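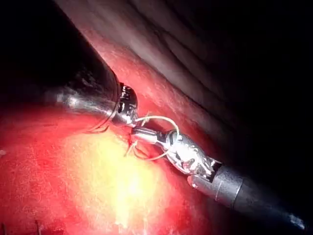 手术室自动化(贾尔斯特德医院)

首页 > 医疗技术 > 机器人手术 > 条目

手术室自动化(贾尔斯特德医院)指贾尔斯特德(Jultstead)综合医院手术部引入机器人辅助手术系统及配套自动化流程后形成的工作方式,主要用于普通外科和泌尿外科的腔镜手术。

概述

该院手术部有员工290人,机器人手术间3间。主刀医生坐在控制台前操作,器械臂装在患者床旁。缝合时两支器械相对配合,带关节的腕部可以弯转,缝线在两个器械尖端之间绕成线圈后收紧。系统不自行决定进针位置,每个动作都由医生发出。自动化的部分主要在手术以外,包括器械清点、使用次数登记、耗材补货和手术间排程。

岗位变化

主刀医生离开手术台后,床旁助手的职责有所增加。助手负责更换器械、递入缝针和吸引,并在器械臂相互碰撞时调整位置。洗手护士传递器械的次数减少,术前铺设无菌罩和连接器械臂的时间增加。医院为此设立机器人专科护士岗位,上岗前须完成6周培训,由护士长布拉扬·蒂科纳(Brayan Ticona)负责考核。

消毒供应室的变化较大。带有钢索和滑轮的腕式器械结构细密,冲洗步骤比普通腔镜器械多。供应室改用扫码追踪系统“芬丹”(Findine)后,纸质登记本停用,原登记员转为器械检查员。

培训与争议

住院医师须先在模拟器上练习打结和连续缝合,再进入手术间担任助手。外科医生欧塞维奥·洛萨诺(Eusebio Lozano)认为,控制台操作减轻了长时间站立造成的颈肩负担,但年轻医生做开放手术的机会变少。部分护士反映,医生面向控制台后,团队难以通过眼神和手势交流,口头复述因此被写入操作规程。

排程系统启用初期,接台间隔定得过短,护士加班增多。院方于8月修改规则,准备时间改由护士长确认。

参见

塔马约培训中心(Tamayo)
卡斯特代尔(Custdale)器械追踪规范
腔镜缝合

最后更新:8月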